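Gittins Soporte
Incidencia 2759
Asunto: La impresora de etiquetas Kisora deja una etiqueta en blanco cada tres
Estado: Cerrada (a regañadientes)
Abierta por: Hefin Vaughan, Almacén
Asignada a: Jianguo Tan, Soporte interno
Prioridad: Alta según el solicitante. Media según el resto del edificio.

Hefin Vaughan, 8:12
Buenos días. La Kisora del mostrador de salidas imprime dos etiquetas bien y la tercera en blanco. Luego otras dos bien y otra en blanco. Ya la he apagado y encendido, antes de que me lo pidáis. También he cambiado el rollo. También le he hablado con cariño.

Jianguo Tan, 8:40
Hola, Hefin. Dime, por favor, qué rollo has puesto, qué versión de firmware aparece en la hoja de configuración (botón de avance pulsado cinco segundos) y desde qué programa imprimes.

Hefin Vaughan, 8:55
Rollo de 500 etiquetas, marca Funau, el de siempre. Imprimo desde Kekitz, como siempre. La hoja de configuración ha salido repartida en tres etiquetas y la tercera está en blanco, así que del firmware sé que empieza por 4.

Jianguo Tan, 9:20
Me vale. Primera hipótesis: el sensor de hueco no distingue bien dónde acaba una etiqueta y empieza la siguiente. Lanza la calibración automática: tapa abierta, rollo tenso, tapa cerrada, avance y cancelar a la vez hasta que parpadee dos veces.

Hefin Vaughan, 9:48
Calibrada. Ha escupido un metro de etiquetas vírgenes con mucha convicción. Después he impreso una tanda y sigue igual: dos sí, una no. Al menos es constante, cosa que no se puede decir de la calefacción.

Jianguo Tan, 10:15
Segunda hipótesis: el controlador. Alguien actualizó Kekitz en septiembre y el instalador trae el suyo propio, que pisa el nuestro sin preguntar. Mira en propiedades de impresora, pestaña Material, qué alto de etiqueta figura.

Hefin Vaughan, 10:31
Pone 131 milímetros. Nuestras etiquetas no miden eso ni estirándolas.

Jianguo Tan, 10:34
Bien. Mal, pero bien. Ponlo en 100, guarda y reinicia la cola de impresión. No el ordenador, la cola.

Hefin Vaughan, 10:52
He reiniciado el ordenador. Ya sé lo que ponía. Ahora imprime cuatro bien y la quinta en blanco. Lo considero un avance.

Jianguo Tan, 11:30
Tercera hipótesis: la plantilla de Kekitz lleva su propio tamaño de página y se impone al del controlador. Prueba de descarte: imprime el mismo albarán en papel normal, por la láser de oficina, a tamaño real y sin ajustar a página. Ponlo debajo de una etiqueta buena y mira si los bordes coinciden. Dime además de cuánto sitio dispones en la mesa donde preparas, por si tengo que subirte la impresora de repuesto.

Hefin Vaughan, 12:05

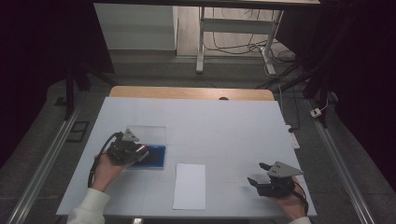 La láser tenía cola, así que la prueba de los bordes ha tardado lo suyo: el recuadro del albarán sobresale por abajo respecto a la etiqueta, o sea que tu tercera hipótesis gana enteros. En cuanto al sitio, la mesa es la blanca; entre la bandeja azul con la tapa transparente y lo demás no sobra una pista de baile, pero si retiro la hoja de papel del centro cabe una impresora pequeña. Si la de repuesto es la grande, la que pesa como un ternero, ni lo intentes.

Jianguo Tan, 12:40
Es la grande. Dejémosla donde está. Abre la plantilla "Salidas_DEFINITIVA_2_buena", ve a Página y desmarca "Heredar del documento original". El original, por lo que veo desde aquí, es una etiqueta de palé que ya no usamos. Alguien la copió, le cambió el logotipo y siguió con su vida.

Hefin Vaughan, 13:10
Desmarcado. He lanzado una tanda larga y no ha salido ninguna en blanco. Luego otra, por desconfianza, y tampoco. Me falta saber qué hago con todas las etiquetas vacías que he ido guardando en un cajón.

Jianguo Tan, 13:25
Guárdalas para escribir a mano el día que falle la red. Dejo apuntada la solución:

Causa: tamaño de página heredado en la plantilla, agravado por el alto incorrecto del controlador.
Solución: alto de material a 100 mm, herencia desactivada, cola reiniciada (y ordenador, por iniciativa del usuario).
Pendiente: borrar las plantillas "Salidas_DEFINITIVA" y "Salidas_DEFINITIVA_2". Relacionada con la incidencia 583, que trataba de lo mismo y se cerró como "se arregló sola".

Hefin Vaughan, 13:31
La 583 también la abrí yo. Podéis cerrar.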